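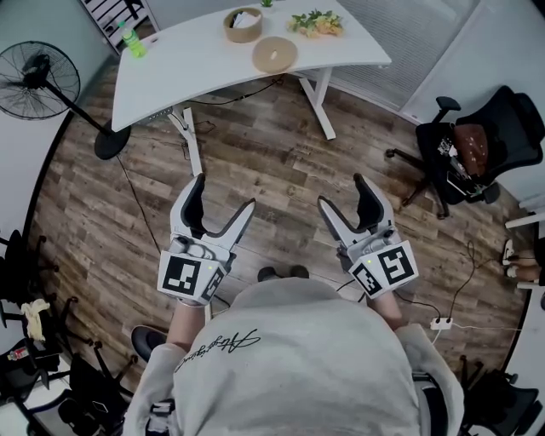

Gray sweatshirt with script-style print across the upper back

Plora Voice Cast: Frequently Asked Questions

What is Plora?
Plora is an animated series about a lighthouse keeper's daughter in the town of Emstead. It was made by Hostura and runs for 42 episodes.

Who does the voice of Plora?
Xuân Phan voices Plora in every episode. She also plays the grandmother in the flashback scenes, which went uncredited in the first season.

Had she done voice work before?
Only radio ads. Before Plora she was known for stage roles and a small part in a hospital drama.

Who plays Captain Thái?
Kiều Hầu. He joined in the second season, and the captain was written as a guest role at first. He stayed until the finale.

Do the actors sing their own songs?
Xuân Phan does. The captain's songs are performed by a studio singer, and the credits list both names. 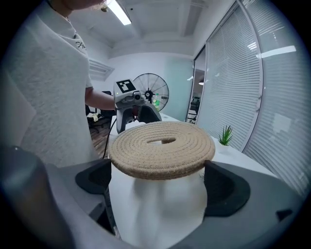
How were the cast members chosen?
Hostura held open auditions and heard 520 people for the main parts. Each one read the same two pages from the pilot. Callbacks were done in pairs so the directors could hear the voices together.

Did anyone win an award for the show?
Kiều Hầu was nominated once for supporting voice performance. The show itself has not won a major award.

Will there be a movie?
A feature was announced in December with the same lead cast. No release date has been given.

Where can I write to the actors?
Send letters to Hostura, P.O. Box 3366, Emstead. Put the actor's name on the envelope.

Last updated January 20, 2021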